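젠킨스 거리 끝 광장에 점심시간마다 도시락 들고 나가는 사람이라면 이번 소식이 꽤 반가우실 거예요. 동네 소식지 '질라우'가 4월부터 점심 산책 지도를 새로 만든다고 합니다. 저도 어제 편집실에 전화를 걸었다가 한참 수다를 떨고 말았네요.

2020년 4월 9일
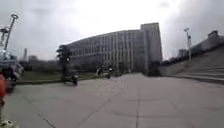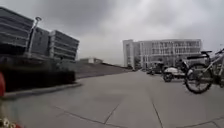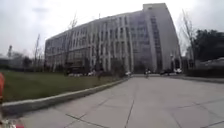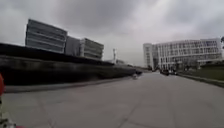

넓은 포장 바닥과 흐린 하늘.

산책 지도라는 게 별건 아니고요, 회사나 학교에서 나와 점심시간 안에 걷고 돌아올 수 있는 길을 한 장에 모아 놓은 종이입니다. 질라우 편집을 맡은 사론 시사이 씨 말로는 독자들이 보낸 쪽지가 826장이나 쌓였다고 해요. 처음에는 맛집 지도를 만들 생각이었는데 쪽지를 읽다 보니 다들 걷는 이야기만 써 놓았더랍니다. 어디 벤치가 편하다, 어느 골목은 바람이 덜 분다, 이런 것들이요. 큼직한 회색 콘크리트 판이 깔린 이 광장 같은 곳도 후보에 들어 있습니다. 바닥이 평평하니 구두 신고 걷기에 좋겠다 싶은데, 저는 판과 판 사이 줄눈을 안 밟으려고 괜히 보폭을 맞추는 버릇이 있어서 걷고 나면 종아리가 당겨요! (저만 그런 거 아니죠?) 이런 구름 낀 날이 저한테는 제일 걷기 좋은 날이기도 하고요.

지도에 실릴 길은 모두 12개입니다. 제일 짧은 길은 커피 한 잔 들고 나갔다가 다 마시기 전에 돌아올 만한 거리이고, 제일 긴 길도 30분이면 한 바퀴를 돈대요. 케네티 빵집 뒤로 돌아가는 길이 쪽지에서 표를 가장 많이 받았다는데, 저는 솔직히 길보다 빵 냄새가 받은 표라고 봅니다. 시사이 씨도 웃으면서 부정은 안 하시더라고요.

제가 은근히 밀었던 피츠시먼스 서점 옆 계단길은 아쉽게도 빠졌습니다. 계단이 가파르고 난간이 한쪽에만 있어서 유모차나 지팡이를 쓰는 분들이 다니기 어렵다는 의견이 있었다고 해요. 듣고 보니 할 말이 없었습니다. 대신 서점 앞쪽 완만한 길이 들어간다니까 책 구경하는 재미는 그대로예요. 계단길 좋아하시는 분들은 저랑 조용히 다니시죠, 뭐.

인쇄는 단디스 인쇄소에서 합니다. 첫 판은 861부이고 숫자가 왜 이렇게 애매하냐고 물었더니, 창고에 남아 있던 크림색 종이로 찍을 수 있는 만큼만 찍기로 했다고 하네요. 그 종이가 도톰해서 접었다 폈다 해도 잘 안 해진다는 말에 저는 벌써 마음이 넘어갔습니다. 접으면 셔츠 주머니에 들어가는 크기이고, 뒷면에는 걸은 날짜를 적는 칸이 있어요. 도장 찍는 칸으로 하자는 말도 나왔는데 그러면 가게마다 도장을 갖다 놔야 해서 접었답니다. 저는 도장 쪽이 좋았는데 말이죠.

값은 따로 없습니다. 질라우가 놓이는 자리에 나란히 꽂아 둘 거라고 하니 빵집이나 서점에 들르실 때 계산대 옆을 한번 살펴보세요. 다만 지금은 다들 바깥출입을 조심하는 때라 여럿이 모여 걷는 행사는 열지 않습니다. 원래는 첫날에 다 같이 한 코스를 돌고 국수를 먹는 계획이 있었다는데, 그건 9월로 미뤄졌어요. 국수는 꼭 살려 달라고 제가 신신당부했습니다.

길마다 짧은 설명도 붙는데, 이게 또 읽는 맛이 있습니다. 교정지를 조금 읽어 주셨는데 "신호등이 길어서 하품을 두 번 할 수 있음" 같은 문장이 그대로 실려 있더라고요. 독자가 쪽지에 쓴 말을 웬만하면 고치지 않았답니다. 맞춤법만 살짝 손봤는데 그것도 어떤 분 것은 일부러 놔뒀대요. 누가 쓴 문장인지 이름은 싣지 않으니까 내 것이 실렸나 찾아보는 재미는 본인만 누리시면 됩니다.

혹시 쪽지를 못 보내신 분들, 아직 늦지 않았어요. 다음 판에 넣을 길을 계속 받고 있다고 합니다. 출발하는 곳과 돌아오는 곳, 걸리는 시간만 적으면 되고 그림을 그려 넣어도 괜찮다고 하네요. 질라우 편집실 우편함에 넣거나 케네티 빵집에 맡기시면 됩니다. 저는 오늘 저녁에 우리 집 앞 개천길을 적어서 보낼 생각이에요. 중간에 오리가 나오는 길인데, 오리 그림을 그릴지 말지는 아직 고민 중입니다.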